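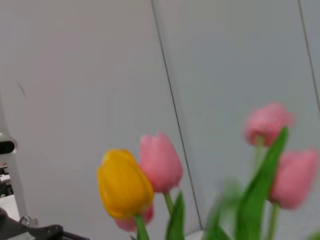 Slide 1 – Stem length, water depth, placement

Speaker notes, display and conditioning session, 5 March 2019
Speaker: Bautista Ulloa
12 comments | 17 shares

Open without the biography. State the subject: cut tulips against a pale gray-white wall, one yellow with the rest pink, and how to keep such an arrangement presentable in a reception area. Mention that roses and lilies are covered in the February notes and will not be repeated.

Say early that tulips keep growing after cutting. The stem lengthens and the head turns toward light. An arrangement that is level on delivery will be uneven later in the week. Plan for it at the trimming stage.

Slide 2 – Receiving

Check the heads before signing for the box. Wanted: closed cups with color showing to the tip. Fully green heads may open poorly. Open cups have a short display life.

Keep the paper on. Stand the wrapped bunch upright in a bucket in a cool room for two hours so the stems take up water straight. A stem conditioned at a slant stays slanted.

The Guromport site received 1263 stems during the trial. Stems left flat overnight in the box were logged separately. Give the comparison verbally if asked; the table is in the handout and is too small to project.

Slide 3 – Cutting

Use a knife or clean shears. Remove the white section at the base, which takes up water badly. Straight or angled cut – the trial found no difference worth reporting, and I do not want to spend ten minutes on it again.

Strip any leaf that would sit under water. Leave the upper leaves. They give the bunch width, and a long leaf leaning out to one side fills a gap that would otherwise need another stem.

Slide 4 – Vase and water

A plain clear cylinder with a thick base is the default. The weight sits low, and tulips are top-heavy once they lengthen. Clear glass also shows cloudy water early, so staff change it.

Fill shallow. Tulips stand well in a few inches of water, and deep water softens the stem. Top up daily. Holzer cylinders are marked on the underside with capacity, not with a fill line; put a small pencil tick on the stock card instead.

Slide 5 – Color and position

One yellow among pinks reads clearly from a distance. Two yellows tend to look like a miscount. Keep the yellow off the exact center and slightly lower than the tallest pink.

A pale gray wall behind a white table works for both colors. Avoid a patterned wall. Leave open table space on the side where people reach across. 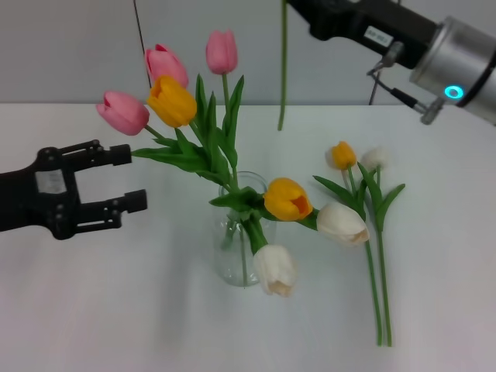 Cyrill Prantl: we had the vase on the center line at Prillulico and it was knocked twice in a week. Moving it back toward the wall solved that, but then the heads all turned to the window. Do you rotate?

Answer to give: yes, a quarter turn each morning, at the same time as the top-up. Put both tasks on one line of the checklist. Ultel had them on separate lines and the turn was skipped.

Slide 6 – Removal

Take out single stems when petals loosen. Do not wait for the whole bunch. After removal, re-space the remaining stems by hand and trim the longest. Wash the cylinder with hot water and a bottle brush before the next delivery.

Leave slide 6 up during questions. Handouts are on the table by the door.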